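Plinbridge Community Boards > Food & Drink > Soda for cooking: which ones and does it matter?

marinade_mo
OK so I've been doing pork shoulder in lemon-lime soda for a couple of years now and my sister-in-law told me at dinner that I'm basically boiling meat in candy. She's not wrong?? But it comes out so good! I use a whole big bottle for one shoulder, add soy sauce, garlic, a little ginger, and let it go for 4 hours with the lid on. My question is whether the brand makes any difference or if I should just get the store brand from Skinner's, which is way cheaper. Also does flat work as well as fizzy? I always have half a bottle going flat in the fridge door.

tuckerbox
Flat is fine. The bubbles are gone two minutes after it hits a hot pot anyway. What you want is the sugar and the citric acid. I've used the Skinner store brand plenty of times and my kids never said a word, and those kids complain about everything.

Only thing I'd say is don't use diet. I did that once for a ham and it had this weird metallic sweetness and we ended up ordering pizza.

oldgaspard
I'm going to disagree about the fizz. For braising, sure, who cares. For batter it matters a LOT. I do fish on Fridays in Lent and I tried it both ways and the flat batch came out like a wet sock. Cold soda straight from the fridge, stir it maybe five times, leave the lumps alone, oil at temperature. You'll hear the difference when you bite it.

tuckerbox
She asked about pork, gaspard

oldgaspard
She asked does flat work as well as fizzy and I'm answering. Also for batter I'd use club soda because the sweet stuff browns too fast, so maybe I'm arguing against myself a little.

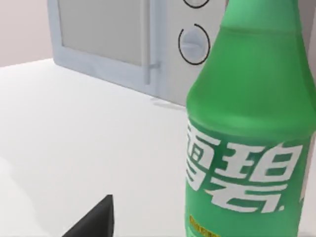
pepperjar33
Moderator, Food & Drink

Jumping in with my two cents before you guys get going again like the gravy thread in October. I cook with Sprite mostly (雪碧 on the bottle, if you shop where I shop) and I grew up on wings done this way. My mom's version was chicken wings, soy sauce, a couple slices of ginger, scallion, and enough soda to come just over the top. Brown the wings first, please, I'm begging you. Then pour everything in and let it simmer with the lid off until the liquid turns into a glaze. The last five minutes you have to stand there, it goes from shiny to burned while you're checking your phone.

For a batch of wings I use 250 ml, so a cup and a splash. Mo, a whole big bottle for one shoulder sounds like a lot to me! What are you doing with all that liquid after?

marinade_mo
Pouring it down the sink, mostly :( I didn't know you were supposed to do anything with it. I take the meat out and shred it and that's it.

pepperjar33
Moderator, Food & Drink
Noooo. Skim the fat, boil it down hard in a wide pan and toss the shredded pork back in. Taste it before you add any more salt though, the soy gets strong when it reduces.

lindenlane
Can I be the grump? I think all of these are too sweet. I tried the wings recipe after somebody posted it over on the Demavent board and I couldn't finish the plate. If you want citrus use a lemon. If you want sugar use sugar, and then at least you know how much is going in.

tuckerbox
You can cut it half and half with chicken broth. That's what I do when my dad's over, he's watching his sugar. Splash of rice vinegar at the end too.

lindenlane
Half and half I could maybe live with. I'd still go with the lemon.

crumbcoat
Nobody's mentioned cake yet so I will! My grandmother's pound cake has lemon-lime soda in it and no baking powder at all, just soda and a whole lot of creaming the butter and sugar. Hers went in the oven at 325 and she would not let us stomp around in the kitchen. Mine sank the first couple times because I got lazy with the mixer. Room temp soda for that one, cold makes the butter seize up.

oldgaspard
See, I would eat that cake.

marinade_mo
Update, sorry it took me a while! Did the shoulder again with the store brand, half soda half broth, and boiled the juice down like pepperjar said. It took 23 minutes in my biggest skillet and my whole house smelled like a restaurant. Way better than before, and not as sweet. Sister-in-law had seconds and then told me it could use some lemon, so lindenlane, I think you two might be related.

Going to try the cake next. Crumbcoat, is that a tube pan or a loaf pan?

crumbcoat
Tube pan! And grease it more than you think you need to.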